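Chapter 4
Soft Goods: Planning a Two-Arm Build for the Bedroom

The projects in the first three chapters handled rigid parts. A block of wood keeps its shape when it is lifted, and a gripper that closes to the correct width will hold it. Bedding changes shape as soon as it is touched, and the builder must plan for a load whose edges move.

The chapter project, named Posa, is a pair of light arms on a rolling base, suited to a home garage or a shared workshop. Before any bracket is cut, each team studies the task as a person performs it.
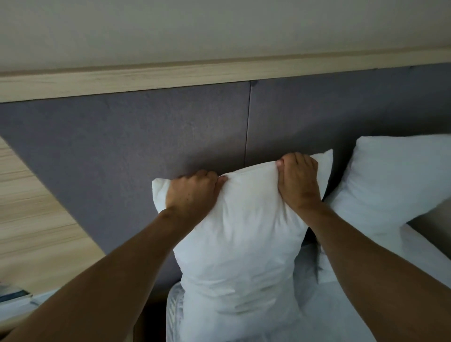

Kári Brynjólfsdóttir
Lead Instructor, Hjaltested Community Workshop

Both hands hold the pillow by its top edge, one toward each corner, and the casing creases where it is squeezed. The right thumb is hooked over the top while the fingers spread across the front. A flat parallel gripper cannot copy this grip exactly, but it can pinch the top seam — a point developed in Section 4.2.

Students should also note the headboard behind the pillow and the ledge above it. Both limit how far an arm may travel. The practice rig in this chapter keeps a clearance of 50 mm from any fixed surface, and the arm speed is held to 15 percent until the instructor has signed the test sheet.

Work in this chapter requires roughly 16 hours of bench time. Teams that share a workshop should reserve the large table before beginning Section 4.3, in which the shoulder plates are drilled and fitted.

Before reading further, measure one pillow at home and record its width, height and weight in the project notebook. Bring the notebook to the first bench session.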